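绿浴缸、白柜子，还有一块黑台面

2022年7月7日

搬东西搬到第三天，我的腰终于开始抗议了，于是今天允许自己坐下来写一篇。

先交代一下前情。之前说过我们在Terley租了一间很大的屋子，打算把几年来东存一件西存一件的家居物件都集中到一处，一件件摆开，看看哪些搭得起来，哪些该送人。听起来很潇洒对吧？真开始做才知道有多折腾。光是从Funddale的仓库把东西运过来就花了一整个上午，司机师傅看到浴缸的时候沉默了好一会儿，问我：“这个也要上？”要上，当然要上，我就是为了它才租的大屋子！

说起这只浴缸，它可是我的心头好。墨绿色的缸身，白色的边，独立式，不靠墙也能放。买的时候是在Moulin的二手铺子里，我本来只想找一盏落地灯，结果绕到后面一眼看见它，当场走不动路。老板开价400，我磨了半天，他一分不让，倒是送了我一块旧浴垫。Josiane Besson陪我去的，她一路上都在说你疯了吧你家浴室根本放不下。她说得对，我家浴室确实放不下（量过了，门都进不去），所以它在仓库里一待就是大半年，从去年12月待到现在。

那盏落地灯后来也没买成，到今天我看书还是用床头夹灯。

新屋子的好处是亮。天花板是白的，一道一道的梁，墙角那边有一扇又高又大的窗，深色的窗框，白天光就从那儿进来。我第一次来看房的时候就想好了，浴缸一定要放在窗户那一侧，绿色的釉面见了光才好看，放在暗处就是黑乎乎一坨。至于旁边配什么，纠结了很久。试过木凳子，太矮；试过藤编的架子，怎么看都像度假村；最后随手把一只带抽屉的小白床头柜推过去，咦，居然刚刚好！高度顺手，颜色又和缸边呼应。床头柜不放床头，放浴缸边上，抽屉里塞毛巾、塞浴盐、塞看到一半的小说，我觉得完全成立。
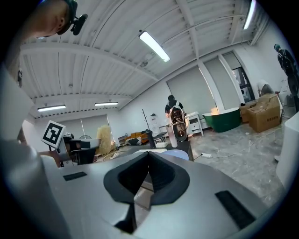

绿浴缸和小白柜，左看右看都满意。

右边靠墙的纸箱还没拆。对，我知道，拆箱这件事我从小就拖。每次搬家都会剩下那么几个箱子，上面的字都是当初自己或者别人随手写的、印的，过半年再看完全猜不出里面是什么。上次搬家有个箱子我贴了“厨房”两个字，打开是冬天的围巾和一个坏掉的闹钟。Maxence Riviere教过我一个办法，每封一个箱子就在手机里拍一张里面的样子，再编个号。我认真执行到第4箱，后面就全凭记忆了。大家千万别学我。

关于大屋子摆家具，有一点心得想说说。东西一散开，每一件都显得特别小。浴缸在Moulin的铺子里看着像条船，到了新屋子里就成了一只碗（夸张了，但真的小了一圈）。如果你也要在大空间里摆，建议别急着往四面墙上贴，先两件两件地配，配好一对再去配下一对，等有了几组以后再调整它们之间的距离。我第一天就是犯了这个错，把所有东西沿墙排了一圈，回头一看，像等着体检排队的，赶紧又全部推出来。推的时候地上垫一块旧毯子，省力，也不刮地面，旧毯子的钱是万万不能省的。

好了，说完浴缸说水槽。

有人可能记得我抱怨过现在家里的厨房水槽，不锈钢的，又浅又吵，锅放进去“咣”的一声楼下都听得见。所以看到那块黑色台面的时候我又心动了：长方形的一整块，嵌着一个亮面的白色方盆，配哑光黑的龙头。黑白分明，清清爽爽。Josiane说黑台面难打理，水渍、手印、面粉，什么都看得见。我说看得见才会去擦嘛，她翻了个白眼。

我选水槽的标准很土，就是站在那里把洗碗的动作做一遍。别光看照片，也别光用手摸摸边缘说“嗯，质感不错”。盘子要拿在手里，海绵也要拿在手里，看看胳膊往前伸的时候别不别扭，洗完的东西往哪边放，洗洁精的瓶子伸手够不够得着。很多漂亮的水槽一比划就露馅了，龙头出水的位置太靠后，洗个大盘子手背总往盆壁上撞。

用来比划的盘子是我最喜欢的那种浅浅的紫蓝色，圆的，不大不小，早饭放两片吐司晚饭放一份意面都行。这个颜色搁在黑台面上特别显眼，我原本没有往这方面想，看到的时候还挺惊喜。海绵是黄绿色带擦洗功能的那种，和盘子凑在一起居然有点春天的意思。

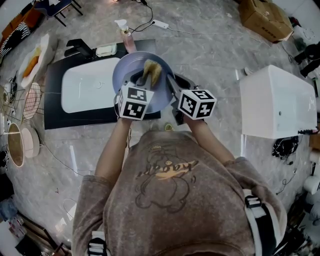
紫蓝盘子配黄绿海绵，黑台面上最抢眼的两样。

龙头旁边的白色小皂碟是顺手搁上去的，搁上去以后我就再也没想把它拿走。以前我总觉得水槽边上东西越少越好，恨不得一样都没有，后来发现那样每次洗手都得满屋找肥皂。现在我的原则是留一个小碟子，碟子装得下的才可以留在台面上，装不下的一律另找地方。粉色的那个按压瓶就属于装不下的，目前还没有固定的家，歪倒在台面外头，等我想好了再说。它的粉色跟别的东西都不太搭，可是白色泵头又还行……先放着吧，也许换个瓶子分装，也许给它也配个碟子。

台面的左边大半都给了水盆，右边剩下的地方其实不多。我在想要不要在右手边加一个晾碗架，又怕加了以后整块台面就堵死了。Maxence的意见是直接铺一块吸水垫，用完卷起来收走。我查了查吸水垫的尺寸，80厘米长的那款肯定太大了，小的那款又只有米白色。米白色，放在洗碗的地方，你们品品，能白几天？深灰色的缺货，我点了到货提醒，到现在没动静。

顺便说一下海绵。我以前一块海绵能用到地老天荒，后来在Dundance住的时候，房东太太每换一块新的就在日历上画个圈，我也跟着养成了习惯。现在一次买一包，12块装，放在抽屉最外面，看见了就会想起来换。旧的剪掉一个角，降级去擦窗台和鞋底，剪了角就不会跟洗碗的搞混。这一招我安利给好多人了，连Josiane都在用！

盘子的收法也有人在留言里问过。我是竖着放的，文件架那种分隔，一格一只，拿的时候不用先搬开上面一摞。缺点是大小混着放不好看，我就把同一个颜色的排在一起，紫蓝色那几只排在最外面。搬家的时候也是竖着装箱，盘子之间夹旧报纸，箱底多垫一层毛巾，到目前为止还没碎过。碎过的是杯子，杯子是另一个伤心的故事。

接下来要做的事：把靠墙的箱子拆掉（真的会拆），给浴缸边上的小白柜换一副拉手，黄铜的或者黑的都在看，再去找一块不那么像浴室地垫的浴室地垫。另外浴缸那边还想放一棵高一点的植物，龟背竹家里已经有了，想换换口味。养过散尾葵的朋友来留言说说，冬天掉叶子掉得厉害吗？

拉手的链接我挑好了会放在评论区，别催，我得先去贴个膏药。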